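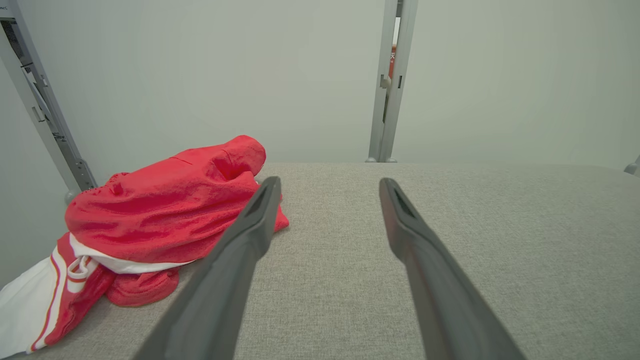
Kyu-ri Yang asked on her first visit whether we would take a sweatshirt that had been worn every winter for ten years, and whether it had to be folded before she brought it in. Yes to the first, and no, please don't bother with the second! Half the clothes that reach us come balled up in the bottom of a bag, and we like them that way just fine.

We are Flaltari, a small clothes-care workshop and school. People bring us the garments they live in – hoodies, knits, work shirts, the good white blouse – and we sort them, fold them, mend them if they need it and hand them back ready for the shelf. We also teach anyone who wants to learn to do it at home.

Vija Rebane and Hưng Âu started Flaltari with one borrowed table and an iron that tripped the fuse. There are four of us now, and we have a proper room above the old Amaral shoe store, with big windows and a kettle that is nearly always on.

What we love working on

Soft, heavy things, mostly. Anybody can fold a pillowcase (well, almost anybody), but a thick top with a hood takes a bit of thought. Do you tuck the hood in or lay it flat? Vija lays it flat, Hưng rolls it into the neck, and they have been arguing over it cheerfully for years. We teach both.

Red is the color we get asked about most. Keep it away from your whites in the wash until you trust it, turn it inside out, and go easy on the heat. On a gray cloth like ours a red top shows up beautifully, and every crease is easy to find.
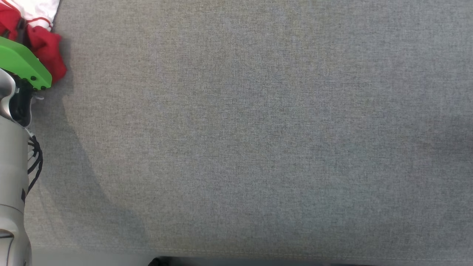
Classes and visits

Our beginners' class, The Chair Pile, lasts three evenings and has room for 15 people. Bring whatever is sitting on your bedroom chair right now. Nhàn Đinh leads the folding and Byung-chul Jang takes the mending table, where you can learn to close a seam or rethread a drawstring with a safety pin.

The next class starts on 24th February, and there will be another in March. Drop-offs are welcome any time the door is open – come up the stairs and shout hello.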